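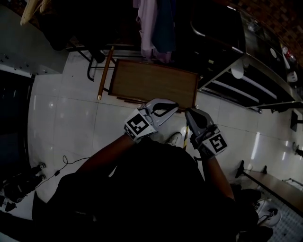
Pullton, November

Home | Kitchen | Workshop | Floors | Storage | Contact

Wooden boards and trays last for years if they are oiled before the heating goes on for the winter. Wash with warm water and a little soap, rinse, and stand them on edge overnight. Next day rub in food-safe mineral oil with an old cotton cloth, going with the grain. Leave it for 15 minutes and wipe off what hasn't soaked in. A board with a raised rim needs a cotton bud run along the inside, where crumbs and old oil collect.

Don't put boards on a tiled floor to dry. Tiles stay cold and the underside takes far longer than the top. Two battens under the board will do – or a cake rack for a small one.

Sanding is only needed for deep knife marks. Start at 100 grit and finish finer.

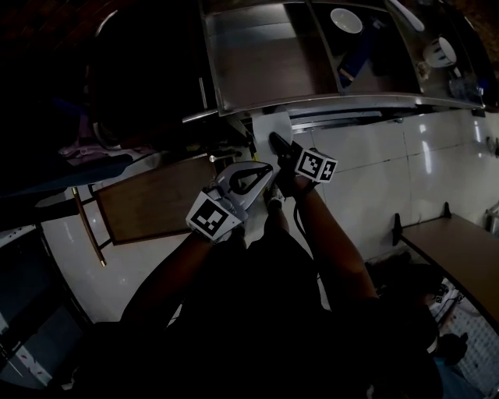 Limescale on taps comes off with white vinegar on kitchen paper, wrapped round and left for an hour. Keep it off marble and other natural stone. The same vinegar, let down with water, clears the grey film that hard water leaves on crockery. Flat round white pieces show it worst, and tilting one upright at the edge of the counter lets you see the film against the light. Rinse well and dry with a clean cloth.

Recent tips
Descaling a kettle
Squeaky hinges – oil or wax?
9 uses for old towels
Storing paint over winter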